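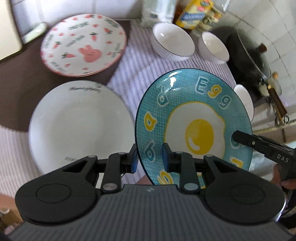

Minutes of the Handling Safety Group, Zirkance, Dovham site. The meeting opened at 2 p.m. with Faisal Gondal in the chair. The minutes of the March meeting were accepted without amendment. The first item was the grip release fault on the Climier hand-held grippers, recorded in the log as fault 11. The Chair reminded members that the fault concerns the fingers opening while an item is still being carried. The group considered the tableware task, in which a plate such as the turquoise one with the fried egg is held upright by its rim between the blue finger pads. It was agreed that a rim hold leaves little margin if the grip force falls.

1. Findings
The workshop reported 52 logged grips on the affected unit, of which 11 ended in an early release. Two plates were broken and one operator received a small cut to the thumb. First aid was given on site and the entry in the accident book has been checked. The cause was traced to a worn connector in the trigger cable — the signal dropped out for a moment and the controller read this as a command to open. Marwat, who supplied the cable, have been sent the part and have asked for two weeks to reply.

2. Interim measures
The affected unit is to stay out of use and be tagged. All other units are to have the trigger cable inspected at the start of each shift and the result signed for. Cut-resistant gloves are to be worn when ceramics or glass are handled. The controller is to be changed so that a lost signal holds the last grip position. 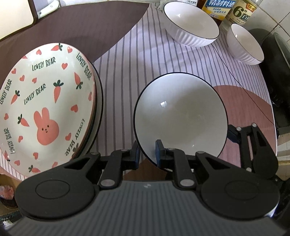
A member asked: may work with bowls continue while the reply from Marwat is awaited?
The Chair answered that it may, on inspected units only, and that any early release must be reported before the unit is used again.

3. Actions
Workshop to fit the revised controller setting and report back. F. Gondal to write to Marwat regarding the connector and to circulate the glove instruction to all shifts.

4. Any other business
The broken crockery bin by the rear door is to be emptied more often. The meeting closed at 2.52 p.m.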